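Bujar Radonjić
August

Many of you asked about the vulture, so I will write it all in one thread. It is a long one. I write slowly in English, please be patient with me.

2 comments · 18 shares

The bird is a griffon vulture, a young one, not yet with the full white collar. A shepherd found it on the stony ground above Pludine. It did not fly when his dogs came near, and he understood that something was wrong, because a healthy griffon does not wait for dogs.

He did the right thing. He called the dogs back, put his coat over the bird, and telephoned us. He did not give it water and he did not give it meat. I want to say this first. If you find a big bird of prey on the ground, cover it, keep it in the dark and quiet, and call someone.

The drive from our station to Pludine is about 50 kilometers, and the last part is a road only in name. Mahlet Gebretsadik came with me. She held the bird on the way back with its head covered, and she did not talk, and I did not talk. The radio was off also. A vulture under stress can die from the stress alone.

In the car it vomited once. We kept a sample in a jar. This is not the nice part of the work, but from the vomit you can learn a lot, so we always take it.

First examination was on the same evening, at our station in Nakitz. No broken bones that we could feel. No wound from a shot, no burn from an electric line. The wings were hanging lower than they should. The droppings were bright green. The bird was thin, and you could feel the breastbone like the edge of a book.

Green droppings, weak wings, thin body, no wound. When Lucero Echeverri heard this on the phone she said only one word, and the word was lead.

For those who are new here: Lucero is our veterinarian. She is at the Bermúdez clinic for most of the week and comes up to us when she can, and when she can't, we bring the patient down to her.

We took blood that night. The result came in the morning and it was what she expected. I will not write the value here, because last time people started to compare numbers between different birds and different machines, and they argued for days. It was high. It was high enough to treat at once.

Where does the lead come from? Mostly from ammunition. A hunter shoots a boar or a deer, the bullet breaks into very small pieces inside the animal, and the parts which the hunter does not want stay on the hill. Vultures find them. They eat quickly, with big pieces, and the lead goes down together with the meat.

A vulture has very strong acid in the stomach. This is why it can eat an old carcass and not be sick. But the same acid dissolves the metal, and then it goes into the blood, the nerves and the bones.

I am not writing this against hunters. My uncle hunts, and I ate at his table all my childhood. There is copper ammunition, he uses it now, and he complained about the price the whole first winter. If you cannot change the ammunition, you can bury the remains or take them with you. Even to cover them well with heavy stones is better than nothing.

The X-ray was done at the clinic. Lucero found one small bright piece, still in the stomach. As long as it sits there, the medicine is like emptying a boat which has a hole. So first the piece had to come out.

It was done by flushing, under anesthesia, with warm water and a tube, and the bird was lying with its head lower than the body. I was not in the room. Lizeth Valderrama assisted, and she told me that the piece was smaller than a grain of rice. I saw it later in a little bag. You would sweep it from your kitchen floor and not notice.

After this began the real treatment. It is a medicine which catches the lead in the blood, so the body can send it out through the kidneys. It goes by injection, for some days, and then there is a pause, because it is heavy for the kidneys too. Together with it we give a lot of fluids. Then blood again, and if needed, again from the beginning.

Some pictures.

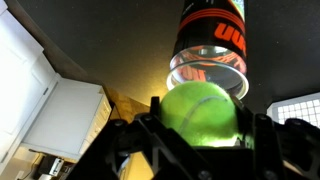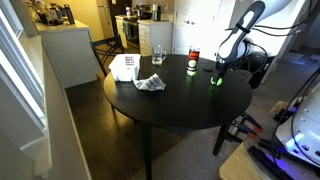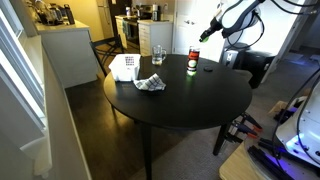
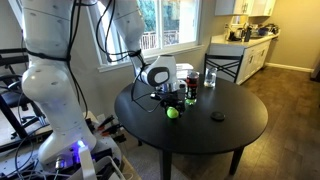 The tennis ball is closest in the first one. The basket, the checkered cloth and the glass mug are in the third.

6 comments

I continue with the vulture.

The first days were bad. It did not stand. We made a ring from rolled towels, so it could sit with the chest supported, otherwise the breathing becomes difficult and the skin over the breastbone opens. We turned it and cleaned it, morning and evening and once in the night.

The crop was not working. This is the pouch in the neck where the food waits. When lead touches the nerves, the food just stays there and goes bad. So at first no meat at all, only liquid food through the tube, in small amounts, and every time before the next one you feel the neck with your hand. If it is still full, you wait.

We call the bird Isance. Normally we do not give names, only a number on the card. But Mahlet started with it in the car, it is the name of the spring near the place where the shepherd found the bird, and then everybody was saying it.

Somebody asked if it is a male or a female. From outside you cannot know with griffons, both look the same. There is a feather sent for the test. Until it comes back I will write "it," and please do not be offended for the bird.

On one morning, I think it was after the second round of medicine, I opened the door and Isance was standing. Not well, it had the wings spread on the floor like two crutches, but it was standing, and it hissed at me. I have never been so happy to be hissed at.

I telephoned Lucero at six in the morning for this. She was not angry. She said "good, now do not give it a big breakfast." She knows me.

The first solid food was pieces of rabbit without bones and without fur. We put them on the floor and went out and watched through the gap in the boards. It looked at the meat for a very long time. We had to go away and do the other cages, and when we came back the meat was gone.

Now a small part about money, because you asked also about this. The medicine is not cheap and we must order it from far. Some of you sent 2 euros, some sent 50, and one person sent 100 and wrote only "for the big one." We do not have any other big one at the moment, so I understood. Thank you to all of you. It went to the medicine and to the blood tests.

We do not need more towels. I say it with thanks, but the shelf is full. What we can use is rubber matting, the kind from horse stables, also old, if it is not broken at the edges. Vultures which stand for a long time on a hard floor get sores under the feet, and these sores are very hard to heal later.

Where we are today: Isance is outside, in the small aviary. It stands well, it walks well, it jumps to the low perch. The last blood result is much lower than the first one. It is not yet where Lucero wants it, so there will be one more round.

It does not fly. I want to be open about this. The wings are held properly now, both at the same height, and it opens them in the sun in the morning as they all do. But to open the wings and to fly are different things, and the muscle of the chest has gone very thin. This will take weeks, maybe more.

After the small aviary comes the long one. Boonmee Sitthichai is now changing the net there, because the winter snow pulled it down on one side. He does it alone in the evening after his other work, when it is not so hot on the ladder. If you live near Nakitz and you are not afraid of heights, write to me and I will give you his telephone number.

People write me, can we come to see it. I am sorry, no. For this bird every human face is a danger, and we want it to keep thinking so. We go in two times in a day, we do not speak, and we do not stay to watch.

Also please do not write to the shepherd. Somebody found out who he is and sent him many messages. He means well and he is a shy man. I brought him your greetings myself, and a cheese, which was maybe a stupid present for a shepherd.

If it can be released, it will be from the cliff above Pludine, in a time when the other griffons are there and the air is rising well. It will get a ring and, if we find the money, a small transmitter. If it cannot be released, there is a breeding center which would take it, and Lucero has already talked to them. I prefer the cliff. But I have been wrong before about which bird will make it, in both directions.

One more answer, for the question which comes every time. Yes, other animals can be poisoned from the same remains, eagles and ravens for sure. Your dog too, if it eats there. So if you walk in the hills in hunting season, please keep the dog near to you.

I will write again when the result of the next blood is here. If there is a mistake in my English, you can tell me, I like to learn. If there is a mistake in the medical part, write it to me and I will ask Lucero and correct it.

It is almost nine in the evening and I have to go and cut the rabbit for tomorrow. Good night to everyone.

11 comments · 50 shares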